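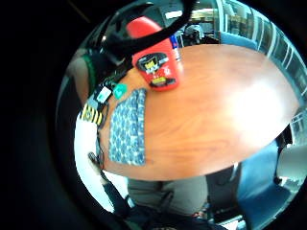 Lorena Yáñez

Montag, 16.40 Uhr

**Tendby richtet Tauschtisch für Haushaltsreste ein**

Angebrochenes Putzmittel, Tischwäsche, Dosen vom letzten Großeinkauf: Was in den Wohnungen der Siedlung Tendby übrig bleibt, soll künftig auf einem ovalen Holztisch im Gemeinschaftsraum landen und von dort in den nächsten Haushalt wandern. Die Hausverwaltung Podivard hat den Tauschtisch zum Wochenbeginn freigegeben. Er steht im Erdgeschoss von Haus 3 und ist für alle 628 Wohnungen der Anlage gedacht.

Auf der Tischplatte fanden sich eine knallrote Kunststoffflasche mit schwarzem Etikett, dahinter eine schmale Dose und näher am Rand ein gefaltetes Tuch mit dichtem blau-weißem Muster. Abgeben und mitnehmen kann jeder Bewohner, eine Anmeldung ist nicht nötig. Geld darf nicht verlangt werden.

Angeregt hat die Sache Efren Bautista, der seit sechs Jahren in der Siedlung wohnt. Im Winter hatte er im Müllraum mehrfach volle oder fast volle Flaschen gefunden und daraufhin an die Verwaltung geschrieben. »Wer auszieht, hat am letzten Tag keine Zeit mehr, noch jemanden zu suchen, der eine Flasche Reiniger haben will«, sagte Bautista. »Wenn der Tisch auf dem Weg zur Haustür steht, stellt man sie eben ab.«

Podivard stimmte im Mai zu, knüpfte daran aber einige Bedingungen. Putz- und Waschmittel werden nur im Originalbehälter angenommen, das Etikett muss noch vorhanden sein. Umgefüllte Flüssigkeiten sind ausgeschlossen, ebenso Farben, Lacke und Medikamente. Lebensmittel müssen verschlossen und haltbar sein. Textilien sollen gewaschen und gefaltet abgelegt werden, Kleidung gehört weiterhin in den Container an der Einfahrt. Auch Elektrogeräte will die Verwaltung nicht auf dem Tisch sehen.

Der Raum ist täglich von 8 bis 20 Uhr geöffnet. Was nach zwei Wochen noch liegt, wird weggeräumt. Darum kümmert sich die Reinigungsfirma Mizuno, die ohnehin zweimal wöchentlich im Haus ist. Für den zusätzlichen Aufwand berechnet sie der Verwaltung 60 Euro im Monat. Auf die Nebenkosten der Mieter werde der Betrag vorerst nicht umgelegt, teilte Podivard mit.

Umstritten war der Standort. Bewohner der hinteren Häuser hätten den Tisch lieber im Durchgang zum Fahrradkeller gesehen, der von allen Seiten gleich gut zu erreichen ist. Dagegen sprach der Brandschutz: Der Durchgang gilt als Fluchtweg und muss frei bleiben. Der Gemeinschaftsraum war zuletzt vor allem an den Wochenenden für Familienfeiern vermietet. Das bleibt möglich - wer den Raum bucht, muss die abgelegten Sachen für die Dauer der Feier in den Schrank neben der Teeküche stellen und sie am nächsten Morgen zurückräumen.

In der Nachbarsiedlung Isberg gibt es seit dem vergangenen Jahr ein ähnliches Angebot, dort allerdings als Regal im Treppenhaus. Am schnellsten gehen nach Angaben der dortigen Mietervertretung Geschirrtücher und Tischdecken weg, am längsten stehen Spezialreiniger.

In Tendby soll der Versuch zunächst bis zum Herbst laufen. Danach will Podivard entscheiden, ob auch in Haus 9 ein Tisch aufgestellt wird. Fragen nimmt die Verwaltung unter der Durchwahl 2059 entgegen.

Diese Website verwendet Cookies. Mit der weiteren Nutzung stimmen Sie dem zu. Einstellungen | Akzeptieren

Weitere Meldungen

Isberg: Treppenhausregal bekommt zweites Fach
Sperrmüll in Tendby wird wieder monatlich abgeholt
Fahrradkeller bleibt wegen Malerarbeiten geschlossen
Podivard ändert Sprechzeiten im Mieterbüro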